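Slow Boat, Short Legs
Jul 28, 2019

The pedal boats at Lake Hotaleck are shaped like swans, except for the one shaped like a duck, and every child on the dock wants the duck. Plan for this. We did not, and spent the first part of our family weekend in a line that did not move, behind other families who also had not planned.

Hotaleck is a small lake with a large opinion of itself. There is a beach, a snack window, a mini golf course and a petting barn, all strung along a gravel path that the brochure calls a promenade. Strollers hate it. Bring the one with the big wheels, or bring a strong relative.

Once you are in a boat, you will learn that a four-year-old's feet do not reach the pedals. A seven-year-old's do, for a while. After that it is you, in a swan, working hard and going sideways. A half-hour ride takes you as far as the reeds and, if the wind is kind, back again. Life jackets come in every size and one smell.

Mini golf is the better bargain. The Lambert course has 22 holes, four more than anyone under six can stand, and the last few are best played as a brisk walk. Hole nine has a windmill that spits the ball back at you. My daughter thought this was the finest thing she had ever seen and made us stay until the people behind us started sighing.

The barn is free and the goats know it. You can buy feed from the machine by the gate, and they will take it from your hand, then the paper cup, then a corner of your map. Go early, while they are still hungry enough to be polite. There is also a donkey who prefers not to be involved.

For supper, walk up to Prusetti, where the pizza is plain and quick and the crayons have been sharpened by somebody who cares. Skip the dessert menu. The snack window sells soft serve until dark, and you will be made to stop there anyway.

We slept at the Sterkard, a motel 300 steps from the water by my son's count, which he gave aloud. The rooms are clean, the walls are thin and the pool closes well before the children do. A family room was $168 a night when we stayed, with 2 double beds and a rollaway that folds up when you least expect it. 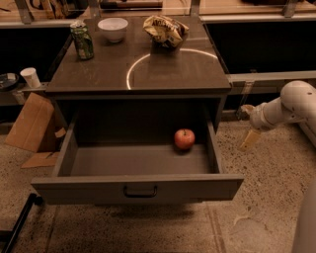 An apple in the drawer, a can and a bowl on top.

Everything at the lake stays open into October, when the swans come out of the water and are lined up on the grass with tarps over them. We are told the lines are shorter by then. The goats, I would guess, are the same.

Parking is by the beach and fills before lunch. The lot behind the mini golf is farther off, but it has shade, and on the way home you will be grateful for a seat belt buckle you can touch.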